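Châu Châu
@chau_utwood
April 2025

1/ Dual battery install in the tourer is finished, so a thread on the wiring. Vehicle is a diesel wagon with a smart alternator, which rules out a plain voltage-sensitive relay. Went with a 40 A DC-DC charger mounted behind the rear quarter trim.

2/ Why not under the bonnet: the charger derates with heat, and the only free spot was beside the turbo plumbing. The quarter panel is a longer cable run but stays close to cabin temperature. Cable length from the cranking battery came out longer than I'd drawn it, as it always does once you follow the sill channel.

3/ Cable is 16 mm² twin sheath for the feed. I worked the voltage drop at full charge current on the positive and the return together. Plenty of online calculators only do one leg. Check which yours does before you order.

4/ Also check that you are buying mm² and not "6 mm auto cable", where the 6 mm is the outside diameter including insulation. The copper inside is a good deal smaller than people expect. I still see this on club trips, usually attached to a fridge that cuts out overnight.

5/ Fusing: one midi fuse as close to the cranking battery as the bracket allows, one at the auxiliary end. Both ends are a source. The fuse protects the cable, so size it to the cable and then confirm the charger's input draw sits under it. Input current is higher than output when the alternator drops its voltage.

6/ Auxiliary battery is a 104 Ah lithium from Ornen, strapped in a folded steel tray. Four M8 bolts through the floor with spreader plates underneath. Seam sealer and cavity wax on every hole. Look under the car before you drill. Then look again, there is a fuel line on this one.

7/ Ignition trigger took longer than the rest. The smart alternator sits low enough on a downhill run that the charger decides the engine is off. Ran a blue trigger wire to an ignition-switched circuit in the rear fuse box, through a 3 A inline fuse. No dropouts on the test loop.

8/ Test loop was 300 km, Utwood to the Selvanayagam turnoff and back, mixed bitumen and gravel, fridge on the whole way. Battery left at half charge and came home full. Hottest thing I measured was the input lug, which I've since re-crimped.

9/ On crimps: the hammer type is fine on a bench and poor lying on your side in a cargo area. Gunther Ostermann lent me his hydraulic crimper and the difference in the pull test was obvious. Adhesive-lined heat shrink over every lug.

10/ Earth: charger and battery both go to a factory body bolt, paint taken back to bare metal, star washer, then a smear of grease on top. Do not earth to the negative post of the cranking battery on this model. The current sensor lives there and the ECU will lose track of charge.

11/ Total spend on cable, lugs, fuses and conduit was $558, not counting battery or charger. Conduit was the surprise. Split tube from Virkero, the high-temperature grade, for the engine bay section only.

12/ Still to do: a solar input on the roof rack and a proper label for each fuse. Will post the diagram once I've redrawn it with the right wire colours.

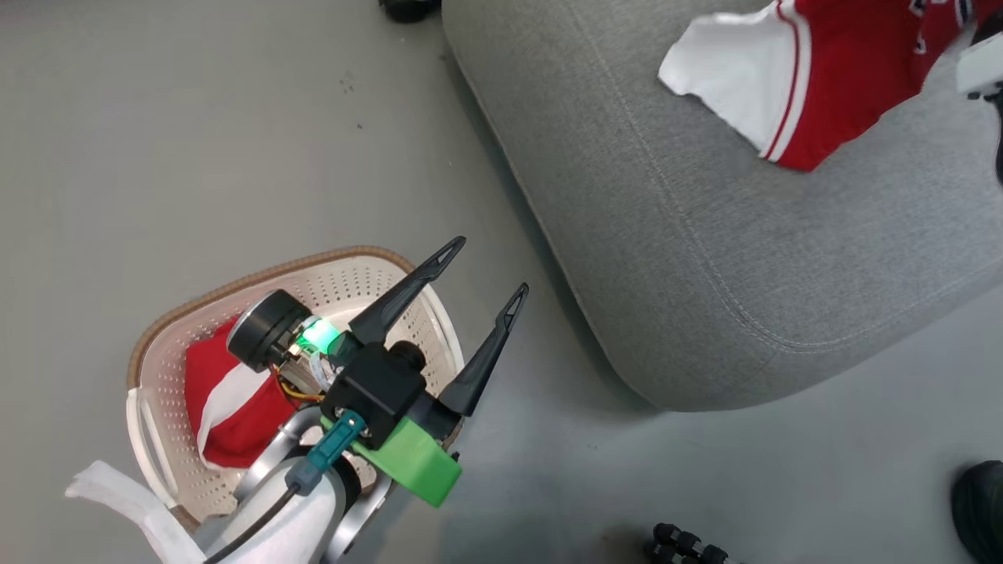 Black gripper fingers, green bracket, white basket.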